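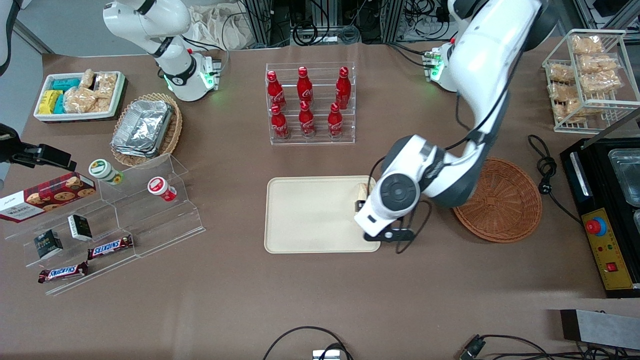

Give me the little counter every time

I love a snack counter. I mean the small ones, the kind you could set up on one table with a roll of brown paper and a free morning, where the drinks are in a rack and the chips are in a tray and everything is within reach of everything else. Supermarkets have whole aisles for this stuff and I walk down them feeling nothing. Put the same goods on a tabletop and I'm ten years old again with coins going warm in my hand.

So this is my case for the little counter, and especially for the racks, trays and baskets that hold it together, which I think get far less credit than they deserve.

Start with the drinks. Six bottles of Coke is hardly a stock of anything. Stand them in a crate on the floor and people step around them. Stand them in a clear rack, three along the back and three lower down in front, and suddenly you've got a display! All those red caps at two heights, all that curly white lettering, and the rack itself more or less disappears. The contoured bottle does a lot of the work, I admit. It's a lovely shape and it deserves to be seen from the shoulders down. But the step is what lets you see it. When every bottle is at the same level, the front row is the only row.

My old neighbour in Telden, Shiela Policarpio, ran the canteen window at the swimming club for years and she was a great believer in the step. Before she had proper stands she used upturned baking tins with a tea towel over them. Her rule was that a kid whose chin only just reached the sill should be able to point at anything on the counter and be understood. I've thought about that rule more often than I've thought about most things I learned at school, and I still can't find a hole in it.

Now, baskets. I know some people reckon wicker is fussy on a food counter, that it belongs with gift soaps and dried lavender. I could not disagree more. A round brown basket is the friendliest object you can put beside a cash tin. It softens all the plastic. It has no right way around. You can fill it with something shiny, a stack of silver foil for instance, and the two make each other look better, the dull weave and the bright crinkle. You can also leave a basket with nothing in it for a while and it still looks as though it's meant to be there, which is more than I can say for an empty cardboard carton.

I feel the same about brown paper as a table covering. Padilla's, the bakery I go to, switched to a printed vinyl cloth with lemons on it, and I'm sure it wipes down beautifully, but the buns now have to compete with the lemons. Brown paper never competes. Reds look redder on it. White trays look cleaner. When it gets greasy you tear it off and roll out some more, and there's a real pleasure in that, a sort of clean-sheets feeling before opening.

And the wire rack! The plain white one with two shelves, loaded with clear bags of golden fried snacks. I could write a whole separate piece about clear bags. A printed packet shows you somebody's idea of the snack, usually flying through the air. A clear bag shows you the snack. You can see the colour, you can see whether there's a good number of the dark crunchy ones (always the best), and you can compare your bag to the bag beside it, which every sensible person does while pretending not to.

There's a place for the printed ones as well. I like teal and yellow packets lying together in a white tray with a few plain bags in among them. Somebody tidier than me would separate them. Rodel Fajardo, who shared the stall with me at the June fete in Costel, did exactly that whenever my back was turned - I'd mix, he'd sort, I'd mix again - and we sold the same amount either way, so I consider the matter open.

Where I do get particular is chocolate. Chocolate wants a bit of height and a bit of room, and it's the one part of the counter where I think you should be stingy. Two bars on a shelf look like a treat. A heap of them looks like a clearance. I'd sooner put out a couple, keep the rest in a box under the table and top up as I go, even though it means crouching down all afternoon.
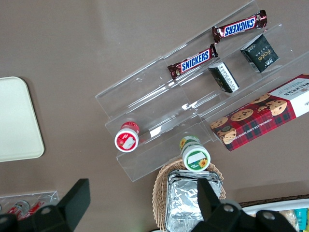 The other thing I'd argue for is mixing the plain with the slightly posh. Put the Snickers on the same stand as a box of Walkers shortbread, the chocolate chip one in its tartan, and something happens to both of them. The Snickers gets a bit of company it doesn't usually keep. The shortbread stops being the thing your aunt brings at Christmas and becomes something you might eat at half past three with a bottle of pop. I'd add a small black box of chocolates with gold writing for the person who wants to take something home, and a tub or two with a bright lid for colour. A sunflower on the side never hurt anything.

I'll grant the clear stands have their faults. They show every fingerprint. They catch the light along the edges, which I happen to adore and other people find distracting. Small boxes tip over on them and end up showing their fine print to the world, and if you're the sort who must straighten a thing the moment it goes crooked you'll get no rest. I used to be that sort. Then I noticed that customers pick things up far more readily from a counter that's already been picked at. A perfectly squared display makes people put their hands in their pockets. One box lying on its side is an invitation.

That's really my quarrel with the way bigger shops do it. Everything faces front, everything is pulled forward to the lip of the shelf, and the whole wall seems to be holding its breath. You could shop there for a year and never feel that a person had decided where the biscuits should go. At a small counter you feel it straight away. Someone put the foil next to the chips. Someone thought the basket looked nice there. You might have done it differently, and half the fun is standing in line doing it differently in your head.

So if you've got a hall, a club window, a market spot or just a garage door that rolls up on a busy street, please have a go. Get a rack with a step in it. Get more baskets than you need. Skip the lemons. And if you're anywhere near Costel when the fete comes around again, I'll be the one at the snack table putting the yellow packets back in with the teal.

Contact | © Vuvuvwood Community Pages | Back to top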